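Subject: Re: [laundry-list] Scent beads and septic, plus the towel question

On Friday someone on the list wrote:

> We moved out past Anport in May and we're on a septic tank for the
> first time. Do I have to give up scent beads? Also my towels have
> started to smell sour an hour after they come off the line, and
> more beads isn't fixing it.

Oh, the sour towel thing! I fought that for most of a year, so let me take it first.

Beads sit on top of the smell, and if there's old detergent and body oil down in the loops, you just get sour plus lavender. What worked for me was stripping the whole pile: hottest wash the towels can take, a scoop of washing soda, regular detergent at half what the cap tells you, and no softener of any kind. Then a second wash with nothing in it at all. My first rinse water looked like weak tea (gross, but very satisfying).
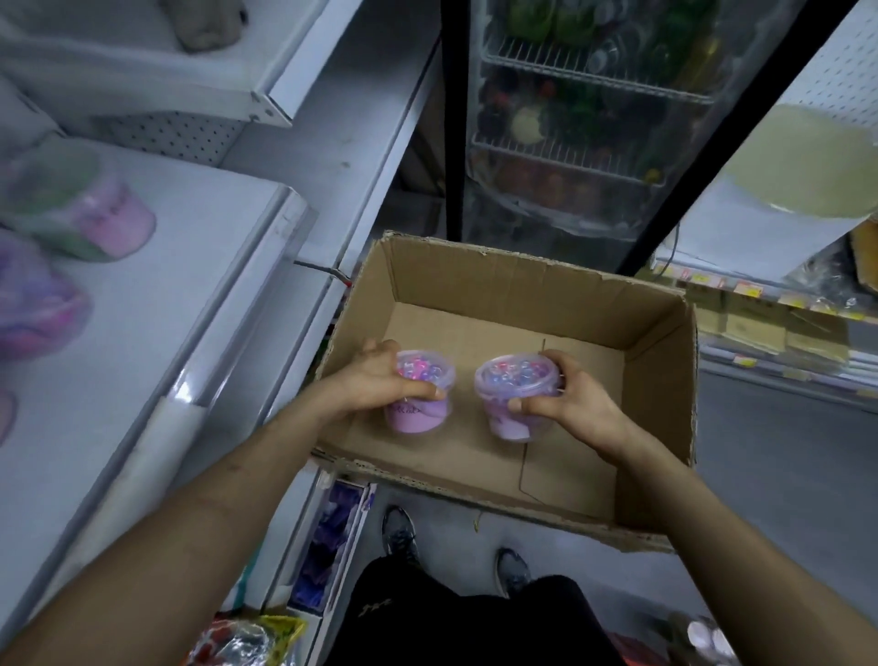
After that I went down to half doses for good. I keep a notebook by the machine because I'm that sort of person, and I'm at 267 loads since the big strip with one relapse, when we had house guests and wet towels sat in the hamper all weekend.

Now septic. We've had a tank for 18 years and the man who pumps it has never complained about anything except wipes. He did tell me to spread the loads out over the week, so I do one or two a day and never five on Saturday. I also skip powders that leave clumps. As for beads, I use a small amount in bedding only and the tank is still fine — but ask whoever services yours, as soils are different and ours is sandy.

Do check the rubber door seal too, if you have a front loader. Pull the fold back and wipe it out with a rag. Mine is an old Brorkow and that fold holds a good half cup of water, and I'd blamed the towels for months when part of the stink was right there. I leave the door open between loads now, which drives the rest of the house crazy because it blocks the way to the pantry.

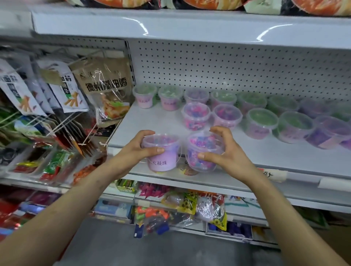 One more thing on line drying. If your towels take all day, they'll smell no matter what you wash them in. Give them an extra spin and hang them by the short end with space on both sides. I don't bring mine in until the hems are dry, and on muggy days I finish them in the dryer for ten minutes.

Does anybody have a good way to get the hard water crust out of a detergent drawer? Vinegar got me halfway and I've given up on the toothbrush.

Ana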